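## 3. Plates and table

Figure 2. Three round plates, each a different colour, on the brown tabletop. The blue plate is on the left.
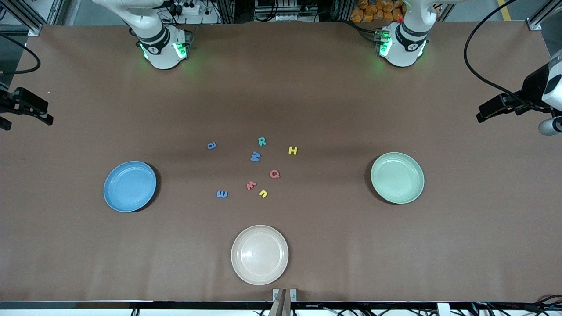
### 3.1 The plates

Most earlier work on laying a shared table uses matching sets. Matching sets are easy to buy and easy to replace, but they leave out a question that comes up in ordinary kitchens, where plates have been gathered over years and no two need be alike. We wanted to know whether people give a plate a regular place on the table when the only easy way to name it is by its colour. The plates in Figure 2 are all round, so a person asked to fetch one of them has little use for its outline.

We chose the blue plate first. It has a matte, speckled surface and a slightly raised rim. The rim matters for this work because it gives the fingers something to take hold of when the plate is lying flat, and because it throws a shadow on the table when the light comes from the side. In Figure 2 the shadow of the blue plate is dark and falls to its right. In the pilot in November, a few people judged the middle of a plate from the plate and its shadow together, and put it down a little off the mark they were aiming for. We did not correct for this in the main study. Anyone laying a table near a window has the same difficulty.

The speckle had a smaller effect. Two people in the pilot took it for crumbs and wiped the plate before setting it down. We added a sentence to the instructions saying that all plates had been washed, and the wiping stopped.

### 3.2 The table

The tabletop is brown and large for three plates. We kept it that way on purpose. On a small table the edges do much of the work: a plate goes in a corner, or against a side, or in the gap that is left. With more surface to spare, people have to decide how far apart the plates should be and whether they should line up with each other or with the table.

No cloth or mats were used. A mat tells people where a plate goes, and the Wiltton guide to table laying, which we used for the wording of the instructions, treats the mat and the plate as one item. We also left out cutlery and glasses. Both were in the first plan and both were dropped after the pilot, when people spent most of their time on the forks.

### 3.3 Taking part

Sessions were held in Elau and Dudedska, with the same instructions in both towns. We invited 181 adults, of whom 165 finished the session. Those who did not finish mostly left before the second half, which was longer than it needed to be. Their placements are not included in the results.

Each person was asked to lay the plates as they would for people they knew well. We avoided the word "guests" because in the pilot it led to very even, formal layouts that people later said they never used at home. There was no time limit. People could move a plate as often as they liked, and only the position in which they left it was kept. A placement was recorded as the middle of the plate, measured from the two nearest edges of the table. After leaving out unfinished sessions and placements where the plate had been put back on the pile, we had 945 placements to work with.

### 3.4 Naming the plates

We did not name the plates in the instructions. When people talked about them, they nearly always used the colour alone ("the blue one"), and in later sections we do the same. A few used the place as the name, such as "the left one", and went on doing so after the plate had been moved. We marked these cases, as they suggest that the first position had stuck. They are taken up again in Section 5.

Following Demissie, the earlier kitchen project from which our record sheet is taken, we wrote down the order in which plates were picked up as well as where they ended. The order turned out to be hard to read. Some people picked up a plate only to look at the underside and put it down again, and the sheet had no column for that. We counted such a lift as a pick-up if the plate came down somewhere else, and ignored it otherwise. This is a loose rule, and a stricter one would change the order data but leave the final positions as they are.

### 3.5 Limits of the set

Plates of one general shape are a narrow choice. We have no bowls, no side plates and nothing square, and a kitchen shelf usually holds some of each. Colour is also mixed up with surface in our set. Where we report that the blue plate was treated in a certain way, the reader should bear in mind that it is speckled and matte as well as blue, and that we cannot separate the three. A second set, with the same colours and a plain glaze, has been ordered for the next round in Dudedska.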